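Preparing a Fabric Backdrop for a Display Table

Stinley Community Learning Center
Display and Events Guidance, Sheet 12
Prepared by Ewan Yule, Exhibits Office
Revised 05/07/2018

This guide explains how to hang a fabric backdrop and attach cut-out lettering for a table display. It applies to open houses, enrollment tables, craft shows, and all other events held in rooms managed by the Center. Groups using the Fosari Hall should also read the separate sheet on ceiling fixtures before they begin.

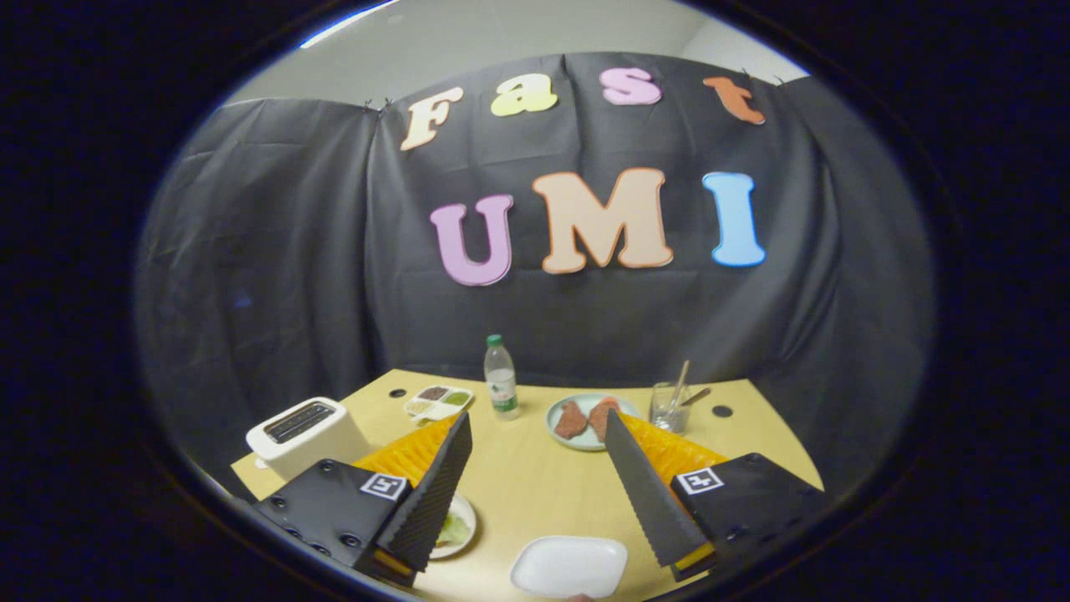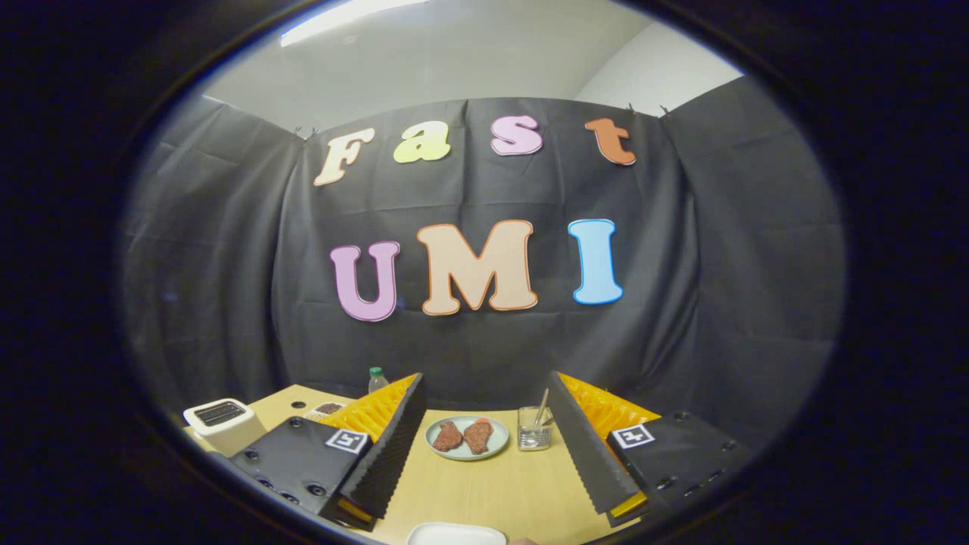
Dark fabric, clips along the top edge, and cut-out letters.

Before You Begin

Confirm the size of your table and the height of the support you will be using. Supports may be borrowed from the Exhibits Office and must be signed out by a member of staff. Each set includes two uprights, one crossbar, and a bag of clips. Please check the bag before leaving the office and report any clip with a weak spring.

You will need:

Fabric, one piece, wide enough to cover the back and both sides of the table
Clips
Card stock in at least two colors
Scissors or a craft knife with a cutting mat
A soft pencil and a long ruler
Straight pins or removable fabric tape
A step stool with a locking frame
A hand steamer, if available

Choosing the Fabric

A heavy, plain fabric in a dark color is recommended for most displays. Thin fabric lets light through and will show the wall behind it. Shiny fabric reflects ceiling lights and makes lettering hard to read from the side. The Center keeps several lengths of black and charcoal cloth for loan, purchased from Transka, and these are suitable for any room in the building.

If you supply your own fabric, it must carry a label showing that it meets the fire rating required for public rooms. Fabric without a label may not be hung, even for a short event. Bed sheets and paper tablecloths are not accepted.

Step 1. Prepare the fabric

Unfold the fabric the evening before the event and hang it over a door or rail. Many creases will drop out overnight. Remove the remaining creases with a hand steamer, working from the top down and keeping the steamer moving. Do not iron fabric on the display tables. The finish marks easily, and the cost of repair will be charged to the group that made the booking.

Step 2. Set the support

Place the uprights behind the table, leaving enough room for one person to stand between the table and the wall. Tighten the feet first, then raise the crossbar to the height you need. For a standard table, set the crossbar at the fifth notch. Two people should raise the bar together.

Do not attach anything to sprinkler heads, light fixtures, or ceiling tiles.

Step 3. Hang the fabric

Find the center of the fabric by folding it in half, and mark it with a pin. Match the pin to the middle of the crossbar and fasten the first clip there. Work outward to each side, smoothing the cloth as you go. Space the clips evenly. If the fabric sags between two clips, add another.

For a flat look, pull the fabric lightly at the bottom and tuck the lower edge behind the table. For a fuller look, gather a small amount of cloth at each clip and let it fall in folds. Fullness is attractive at the sides, but the area that will hold the lettering should be kept as smooth as possible.

If the backdrop is to wrap around the sides of the table, turn the corners loosely. A tight corner pulls on the front panel.

Step 4. Plan the lettering

Write out the full wording on a sheet of paper before cutting anything. Short words are easiest to read across a room. A name and one other word are usually enough, and further details can go on a printed sheet laid on the table.

Letters 5 inches high can be read comfortably from the far side of a classroom. For the Fosari Hall, use letters 12 inches high. Light colors show best on dark cloth. A thin border in a contrasting shade helps each letter stand out, and may be made by gluing the letter to a slightly larger piece of card and trimming around it.

Step 5. Cut and attach the letters

Draw each letter on the back of the card, in reverse, so that pencil lines do not show. Cut the inside spaces first. Lay the finished letters on the floor in order and adjust the gaps by eye.

Attach the middle letter of each row first and work outward. Use at least two pins or two pieces of tape for each letter, placed near the top. Hold the long ruler beneath the row to keep it level. Step back to the place where visitors will stand and check the result before fixing the lower edges.

Step 6. Final checks

Walk around the table and look for loose fabric on the floor. Tuck or pin any cloth that could catch a foot. Make sure that cords are not covered by fabric and that exits and exit signs remain in full view.

Taking Down

Remove the letters before the clips. Letters stored flat between sheets of card may be used again. Fold borrowed fabric in quarters, place it in the bag marked Quan, and return it with the support to the Exhibits Office, Room 826. Items should be returned by the close of the next working day.

Questions about this sheet may be directed to the Exhibits Office at extension 900.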